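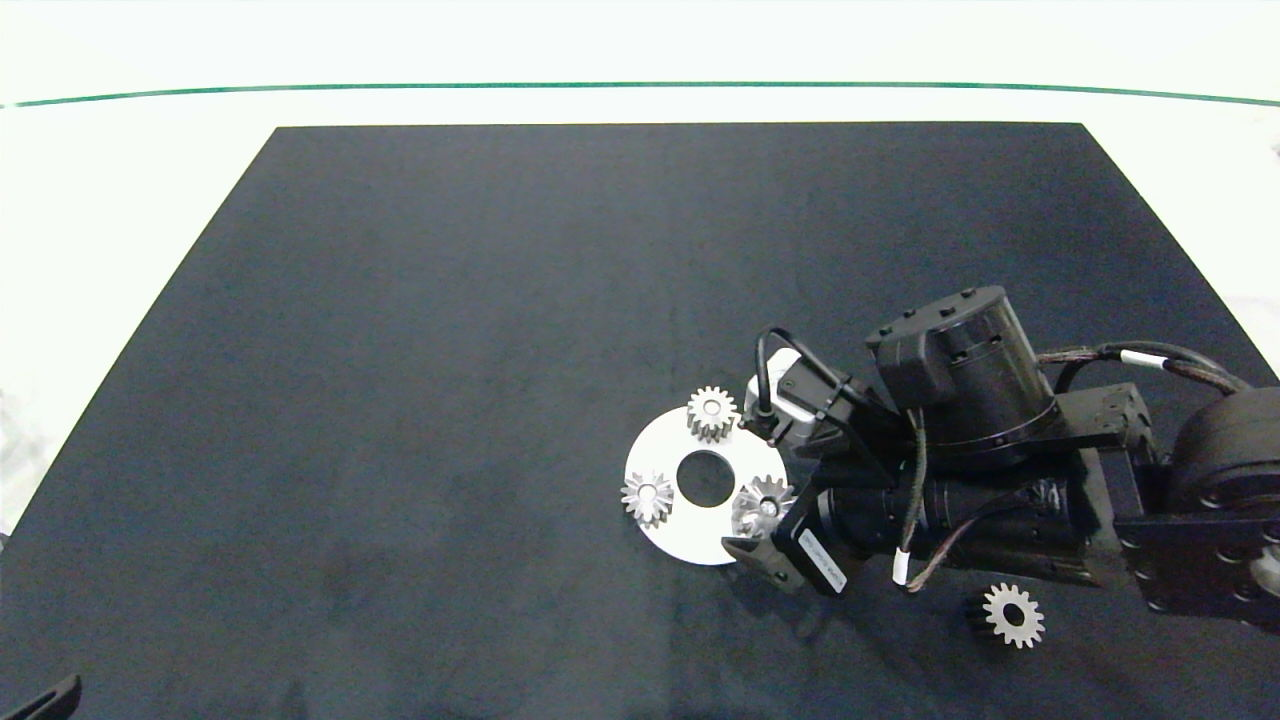 4.2 Operating rules for the gear task

The rules in this section apply to every session run under the Nadar protocol at the Steltwood and Larnilcombe sites. They cover the planetary gear task only. Rules for power, guarding and emergency stops are set by each site and are left out of this paper.

An episode begins from a written start state. The start state gives the parts to be used, whether each one is on the mat or on the carrier plate, and which part is to be moved first. The operator reads it before enabling the arm and sets the parts out by hand. Once the arm is enabled, hands stay off the mat until the episode is closed. If a part has to be touched in between, the episode is closed with the code H and a new one is started. We do not allow an episode to be paused and picked up again, even for a short reach to straighten a gear.
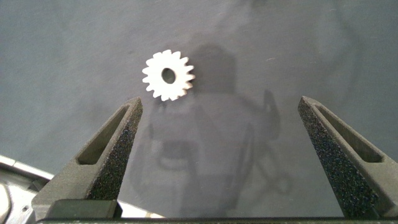

The grasp rules were rewritten in February. The older version asked the operator to center the jaws over the gear before closing, without saying how far off was too far, and the two sites read it differently. Steltwood operators would back off and line up again two or three times. Larnilcombe operators tended to close at once and let the fingers push the part into line. Both habits gave usable grasps, but the recordings could not be pooled without a label for the approach. The present rule allows one correction before closing. A second correction is permitted only if the first left the gear outside the gap between the fingertips, and it must be marked.

Lighting and background are checked from the wrist view as well as the overhead view, for the reason that a mat which looks even from above may look quite different from close up. The check is done with the fingers open and the part in sight. Operators look for two things: shadow from the arm, and bright or reflective items near the work. Shadow on its own is accepted as long as the outline of the part can be followed all the way round. In Figure 3 the shadow of the hardware spreads over the middle and right of the mat, while the teeth of the white gear stay easy to make out, so the view passes on that point. The shiny round metal object at the upper left of the same view is the kind of item that must be entered in the session sheet. It is well clear of the gear, but its surface carries a dark reflection, and a later reader of the data should be able to find out that it was present.

Figure 3. Wrist view with the gripper open and a white spur gear on the mat. 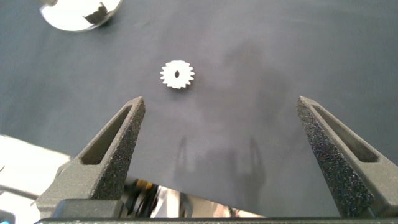 Naming of parts follows a fixed list. Gears are named by material and by place at the start of the episode, never by the order in which the operator intends to use them. A gear that has not been placed is called loose wherever it lies. We found this wording dull to write but much easier to check — a reviewer can compare the sheet with the first overhead frame and needs no knowledge of what came next.
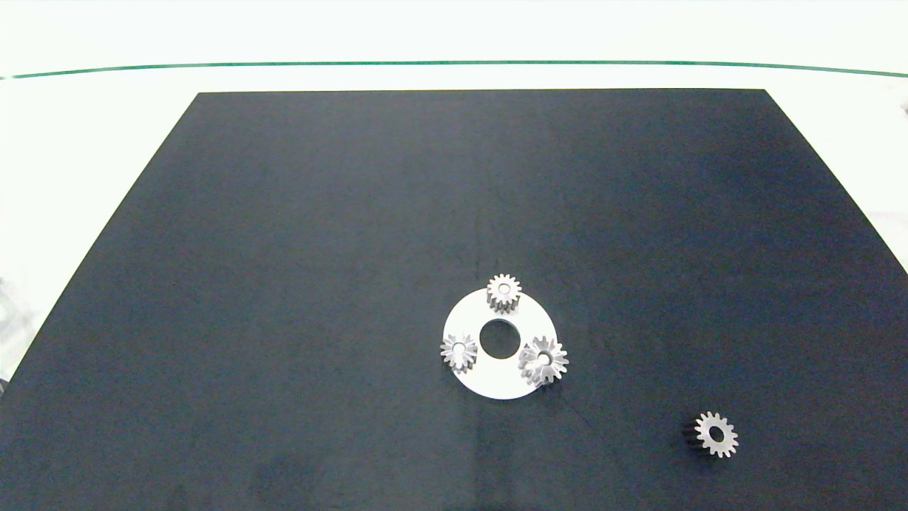
Review is done by someone other than the operator. The reviewer opens the first and last overhead frames, compares them with the sheet, and accepts or returns the episode. Returned episodes are kept. They may be relabeled once, and if the second review also fails they are moved to a separate folder and left out of training. Of the 1,000 episodes in the Tellimdale set, 788 were accepted at first review. The most common ground for return was a missing correction mark, followed by a start state that did not match the first frame.

Changes to the rules take effect at the start of a session and the rule version is stored with each episode.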